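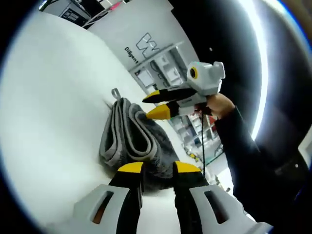 Figure 6.1 Hand-held grippers at the table, with the folded towel

6 Recording and checking cloth-handling runs

This section describes how to record a towel-folding run with two hand-held grippers, how to check the recording in Jister, and how to prepare it for use in training a folding policy. It assumes that the software has been installed and that both grippers have been paired as described in section 4.

6.1 Before recording

1. Start Jister and open the project to which the run will belong. If no project exists, create one and enter the name of the operator.
2. Select Devices. Both grippers must be listed as Ready. A gripper listed as Waiting has not yet sent a picture to the host computer.
3. Select Finger Width and close each gripper fully, then open it fully. The software stores the two end points and uses them to work out the opening of the fingers throughout the run.
4. Select Map Room. Move each gripper slowly over the table and along its edges until the map bar is full.
5. Enter the task name and the state of the cloth at the start of the run: Flat, Folded or Crumpled.

Note: The map is built from fixed points in the room, such as shelving, wall lettering and window frames. If furniture has been moved after mapping, repeat step 4.

Caution: Do not carry out step 3 with cloth between the fingers. The stored end points will be wrong, and every run recorded afterwards will have to be corrected by hand.

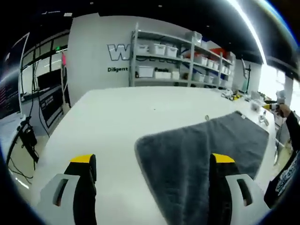

Can one map be used for both grippers?
A single map serves both, provided that they are used in the same room and that Shared Map is switched on before the first run.

6.2 Recording a run

1. Hold both grippers still above the table and select Record. A short tone confirms that the clocks have been matched.
2. Carry out the task at an even pace. Avoid covering the lens with a sleeve or with the cloth.
3. At the end of the task, open both grippers, hold them still again and select Stop.
4. Mark the run as Complete, Partial or Rejected. Partial runs are kept – they may be used to train the recovery steps – but are left out of the main set.

A project should contain at least 58 complete runs before training is attempted. The host computer will refuse to begin a new run when fewer than 27 gigabytes of storage remain.

6.3 Checking position tracking

Jister estimates the path of each gripper from its own camera. Cloth is a difficult subject for this purpose, as it changes shape while it is being handled and may fill much of the view. The Nakari filter therefore masks the cloth and the fingers, and tracks only what lies beyond them.

1. Open the run and select Path. The path of each gripper is drawn over the room map.
2. Look for breaks, which are shown in red. A break of three frames or fewer is filled in automatically.
3. For a longer break, select Rebuild. If the break remains, mark the run as Rejected.

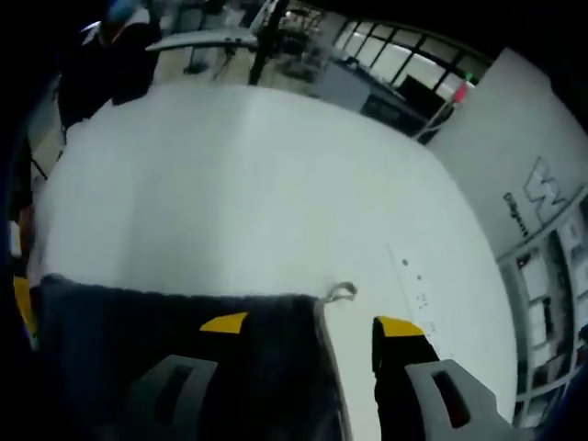 Jister Set-up and User Guide – Issue 3 – Page 27

4. Select Mask and step through the run. The mask should cover the whole of the cloth and both fingers. Where it spreads on to the table, lower the Mask Edge setting by one and select Apply.

Note: Error 649 means that the two paths do not share a common start time. Open the Clocks page, select Match Again and reload the run.

6.4 Exporting

1. Select Export and choose the policy format.
2. Tick Include Finger Width. A policy trained without this value cannot command the grippers to open or close.
3. Enter the name of the person who has checked the set. The set remains locked until this field has been filled in.

Changes to the default mask settings should be agreed with Oriana Mansilla, Perception Software. Questions on export formats should be addressed to Teodor Zieliński, Planning and Control.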